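Progress note to Benedicta Yakubu – Hivum trial, March
From: Edem Darko

Short one this month, sorry, flat out getting ready for Thursday.

Where we're at. Trial licence for the Hivum two-hand simulator is running on both workstations. Nayeli finished the tabletop set and we've now logged 2694 simulated runs against it. 415 of those thrown out, mostly physics glitches at start-up. Pedgate support answered the ticket in six days, which is slow for what they charge.

Drawer task is the one we're spending the time on. Kitchen objects, pull-out drawer with a bar handle, a hand either side. Object library is decent. Textures good enough for our purposes. Contact on thin handles still needs work and Iddrisu is tuning freindly values by hand, one joint at a time.

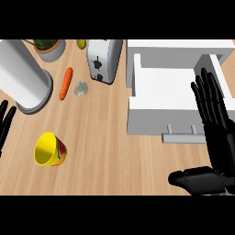

Can we move off the trial licence without redoing the work? Scenes and run logs carry over to the paid tier as they are, only the joint settings have to be exported and loaded again. Iddrisu puts that at an afternoon.

Spending. 113 dollars on extra storage, nothing else. Still under the line you gave us.

Not done: the side by side with Menero. Their installer wants an older driver and I didnt want to break a working machine to test it. Abdul-Rahman has a spare box coming, will do it there.

Need from you – a yes or no on the second seat before the trial runs out. Nayeli and Iddrisu are sharing one login and it's costing us mornings.

Rest of the logs are in the usual folder.

Edem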